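Unstead Reader for Desktop
User Guide, Section 5: Building Your Library

Before you start

You need the reader installed and a Sollimard account that you have signed in to at least once. You can add books without an account, but your place in each book will not be saved to other devices.

The reader opens EPUB, PDF and plain text files. Files with copy protection from another store will show in the list with a gray lock and will not open.

Creating a shelf

A shelf is a named group of titles. One book can sit on several shelves without taking up more disk space.

1. Open the Library tab.
2. Click New Shelf in the left column.
3. Type a name. Names can be up to 62 characters long and may use any script, including Urdu, Arabic and Hindi.
4. Choose a shelf background, or leave it set to Plain.
5. Click Save. 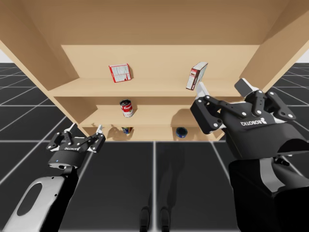
Shelf background, pale wood.

The background changes only how the Library tab looks. It can be changed later under Shelf > Appearance.

Note: Two shelves cannot have the same name. If you type a name already in use, the Save button stays gray.

Adding free titles from the Sallow catalog

1. Click Catalogs, then Sallow.
2. Enter a title, author or subject in the search box. For books in right-to-left scripts, you can search in the original script or in Roman letters.
3. Select the edition you want. Many older story collections are listed both as scanned pages and as typed text. The typed text is smaller and lets you change the font size.
4. Click Get. The download appears in the bar at the bottom of the window.
5. When the bar reads Done, drag the title to a shelf.

Caution: Do not close the reader while a download is running. A partial file is kept in the Incoming folder and has to be deleted by hand before you can download that title again.

Adding files from your computer

1. Click File > Import.
2. Go to the folder that holds your books and select one or more files.
3. Pick a shelf from the drop-down list. If you skip this step the books go to Unsorted.
4. Click Import.

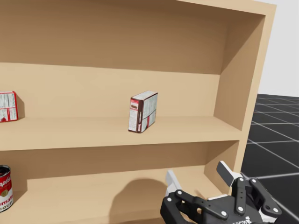 Imported files are copied into the library folder and the originals are left where they were. To save space, you may delete the originals after you have opened each book once and checked that the pages display.

If the author or title is wrong, right-click the book and choose Edit Details. Scanned PDFs often carry the name of the scanning program in the author field. Changes made there are stored in the library and do not alter the file itself.

Right-to-left books

Page direction is set from the language field. If a book turns the wrong way:

1. Open the book.
2. Click View > Page Direction.
3. Select Right to Left.

If letters appear separate and unjoined, install the Whitelaw font pack from Settings > Fonts and restart the reader.

Removing a shelf

Right-click the shelf name and choose Remove. The books on it stay in the library under All Titles. To delete a book and its file, use Delete from Library. Caution: this cannot be undone.

Section last revised 26 Apr 2019. Applies to version 2.2 and later.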